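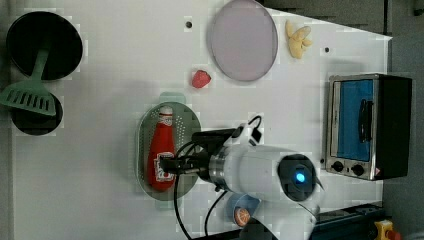
Stunness 200 Matte Table Top

The Stunness 200 is a flat, white, square-edged table top for light-duty use in teaching kitchens, craft rooms, showrooms and sorting areas. It is sold without legs and fits all Skatberg frames made for the 200 series.

Surface

The top face has a low-gloss white finish with a fine texture. It reflects little light from ceiling fixtures and suits rooms where people look down at small parts for long periods. The finish is the same on both faces, so the top can be turned over when one side is worn. Turning it requires a second set of threaded inserts, ordered separately as kit Wurside B.

The finish resists water, diluted dish soap, vegetable oil, coffee and most water-based inks. It does not resist acetone, oven cleaner or bleach above household strength. Liquid left standing at the edge joint overnight can lift the edge band.

Heat

The surface is not a trivet. Use a board or pad under any pan taken from a stove. Countertop appliances with feet may be placed directly on the top if the maker of the appliance allows it and the underside stays cool to the touch. Heat marks are not covered by the warranty.

Edges and corners

The edge band is 2 mm thick and bonded on all four sides. Corners are eased by hand after banding. Rounded corners are available on request and add 7 working days to the lead time. They cannot be combined with the cable notch.

Wear

Lambrechts tests one top from every production run on a rub rig fitted with a dry felt pad. The pass mark is 3,000 strokes with no change in gloss visible at arm's length. Tops that fail are cut down and used as packing boards. Results are kept by run number and can be requested from Mirjam Van Dijk in technical sales.

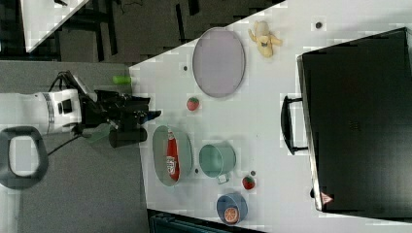
Mounting

Place the top face down on a clean blanket. Set the frame over the inserts and start every screw by hand before tightening any of them. Tighten in a cross pattern with a hand driver. Impact drivers strip the inserts, and stripped inserts have to be drilled out at the workshop.

On carpet, fit the wide foot pads. The narrow pads supplied with the frame are meant for hard floors and will sink on one side over time. Check level again after two weeks of use.

Cleaning

Wipe with a damp microfiber cloth and dry with a second cloth. For pencil and rubber marks, use a white eraser. Melamine sponges leave a shiny patch that cannot be removed. Do not wax or polish the surface.

Ordering

State the frame size, the edge color (white or gray) and whether the cable notch is wanted. The notch is cut on a long side only. Tops ordered together come from the same run where stock allows. Tops from different runs may vary slightly in whiteness, and this is most noticeable when they are butted together under daylight.

Delivery is to the door on a flat pallet. Store flat, indoors, with the film left on until mounting. Film left on for more than a year becomes hard to peel.

Related parts: Skatberg frame 200, Wurside insert kit B, wide foot pads (set of four), edge repair strip.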